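Positions vacant: Task Demonstrators (robot handling)
Saslow Fulfilment, Sernis Building, upper level

Saslow is filling 12 positions for people to show robots how packing and sorting work is done. The jobs are open to current Saslow staff first, and to outside applicants for any places left over. Applications close 11/10/2020.

About the work

Saslow packs and ships small household goods for other companies. We have 133 people on the floor across two shifts. Over the past year we have been trialling robot arms on three jobs: clearing returns, filling trays and putting loose stock back on open shelving. The trial is called Yordanov, and you will see that name on the roster and on the door.

The arms don't come knowing how to do any of this. A person does the task by hand, holding a gripper tool that carries its own camera, and the recordings are used to train the arm. A good demonstrator is someone who already knows how to pick up an awkward item without dropping it, and who can do it the same way many times over. So far our best recordings have come from people off the packing line, and that is where we would like to find most of this group.

What you would do

On a normal shift you will collect a tool from the charging bench, put on the headset and clip-on unit, check that both are recording and work through a task sheet. A sheet might ask you to take folded items out of a tub and put them on a shelf, or to sort mixed returns into four trays. Each run takes between one and three minutes. At the end of a run you put everything back to a new starting position and go again.

You will also be asked to:
Mark any run where you dropped something, bumped the bench or had to start over. We keep these, so please don't delete them.
Set out and reset the items on the bench.
Stand by while an arm tries a task you have demonstrated, and write down where it gets stuck.
Press the stop button if anything looks wrong. You do not need to ask first.

There is no programming in this job. The engineers who do that work are from Fonon, our contractor, and they sit on the same floor as the demonstrators.

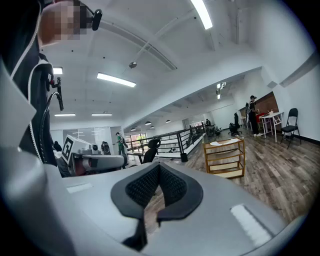
Shifts are seven and a half hours with a paid break of 15 minutes in each half and an unpaid half hour for lunch. Demonstrators record for no more than 45 minutes at a stretch and then change to another duty for at least 20. We brought this in after the first group reported sore wrists and thumbs. If the tool doesn't suit your hand, tell your lead and you will be moved to observing or labelling while it is sorted out. Your pay does not change if that happens.

There is a target for each task sheet but no individual quota. Run counts are not used in performance reviews.

What changes if you move across from the floor

We have had a lot of questions on this from the packing line, so the answers are set out in full.

Your base rate stays the same, and a skills allowance of $1.90 an hour is added while you are in the role. Your leave and length of service carry over. Penalty rates apply as they do now.

The positions run for 13 months. Your old position is held for you for that whole time and filled by a temporary employee. At the end you can go back to it, or apply for one of the cell operator jobs that will be set up if the arms go into regular use. Cell operators will look after two or three arms each, clear jams and take over the items the arms can't handle.

Saslow has agreed in writing with staff that no permanent employee will lose their job as a result of the trial while it is running. The agreement does not cover what happens after that. We expect the returns bench to need fewer people on it if the arms work, and we would rather say so in this notice than have people hear it second-hand. Any change to staffing has to go through the consultation process in the site agreement, with at least eight weeks' notice. Copies are at the front office.

Some people have told us they are not comfortable training a machine to do a job they or their friends do now. No one will be moved into this role without applying for it, and declining an invitation to apply will not be recorded.

Recording and privacy

The tool records whatever is in front of it, and the headset records video and sound from where you are standing. Other people in the room will be picked up at times. Faces are blurred before the recordings go to anyone outside the project team. Sound is removed at the same stage. You can ask to have a run taken out at any time up to the end of the following week, and you don't have to give a reason.

Recordings are not used for timekeeping or discipline. Take the headset off before breaks, phone calls or any private conversation, and leave it on the bench.

You will need to sign a consent form before your first shift. Please read it at home before you sign. Nikola Wieczorek can go through it with you if anything in it is unclear.

Who we are looking for

You should have:
At least six months' experience in packing, picking, sorting, kitchen work, sewing, assembly or any other job done mostly with your hands.
Reasonable grip strength in one or both hands. Left-handed applicants are very welcome, as most of our recordings so far are right-handed.
Patience with repeated work, and with equipment that sometimes needs to be restarted.
Enough written English to fill in a short run sheet.

You do not need a forklift ticket, a computer qualification or any experience with robots. Glasses are fine under the headset. If you have a hand, wrist, neck or eye condition, please mention it so we can talk about what would suit you. It won't rule you out.

Training

The first three days are paid training. Day one covers safety, stop buttons and where you may stand when an arm is powered. Days two and three are practice runs with an experienced demonstrator. Yen-ting Yau runs the training and will be your lead afterwards. She worked on the returns bench for six years before moving to the project.

How to apply

Current staff: fill in the blue form from the front office and hand it to your shift supervisor or put it in the box by the time clock. Your supervisor can't refuse to pass it on.

Outside applicants: send a one-page résumé and a few lines on the hand work you have done to the Saslow front office, marked Position 1834. We don't need a cover letter.

Everyone who meets the requirements will be invited to a 40-minute tryout, where you will use the tool on two simple tasks and can ask questions of the people already doing the job. The tryout is paid for current staff, and outside applicants receive a $30 travel payment.

We plan to make offers by the end of October, with training to begin as soon as the group is filled. If you would like to see the work before applying, staff can visit the upper level during the lunch break. Check in with Yen-ting when you get there, and stay outside the floor markings while the arms are moving.

Questions about pay, leave or the site agreement: Nikola Wieczorek, front office, extension 133.
Questions about the work: Yen-ting Yau, upper level.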